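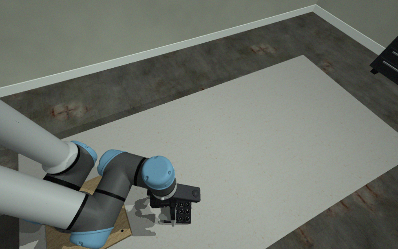 Seasonal ratings should replace peak ratings on heat pump labels

Most buyers of a ductless heat pump compare two numbers: the price and the rated capacity. The second is close to useless in a cold climate. Rated heating capacity is measured at an outdoor temperature well above freezing, and a unit that performs well at that point may lose a third of its output by the time the owner needs it most.

Take two wall units sold in the same size class, the Preren and the Meminix. Their labels are almost the same. Their engineering tables, found deep in the installer manuals, are not. At 7 degrees Fahrenheit the Preren holds most of its rated output. The Meminix drops to 65 percent, and the defrost cycle takes a further share that the table leaves out. A buyer standing in a showroom has no way to learn this.

The usual defense is that the contractor will size the system. Some do. A proper load calculation takes measurements of every room, window area, insulation depth and air leakage, and it takes most of a day. Many quotes are still produced from floor area alone, with a margin added on top. The margin causes its own trouble. An oversized compressor cannot turn down far enough in mild weather, so it starts and stops, wears faster and removes less moisture in summer. My own quotes for a house in Dobson ranged over a factor of two for the same rooms, and only one bidder went up to the attic.

What I would put on the label is short: output and power draw at three outdoor temperatures, minimum output at the mildest of them, and whether defrost losses are included. Manufacturers already hold these figures. Printing them costs very little.

Wollach, the utility that serves this area, could move things along without waiting for a national rule. Its rebate form asks for a model number and a receipt. It should also ask for the low-temperature output and the calculated load, and refuse payment when the first falls short of the second and no backup heat is listed. The rebate pays for roughly 3 percent of my installed cost, but contractors quote it in every sales call, so the form would get read.

There is a fair objection that more numbers confuse people. Tire labels and light bulb boxes carry more data than they did, and shoppers cope. A single blended seasonal score is easier to read, but it hides the cold end of the curve – the part that decides whether the bedrooms are warm on a January night. I would print the score in large type and the table under it.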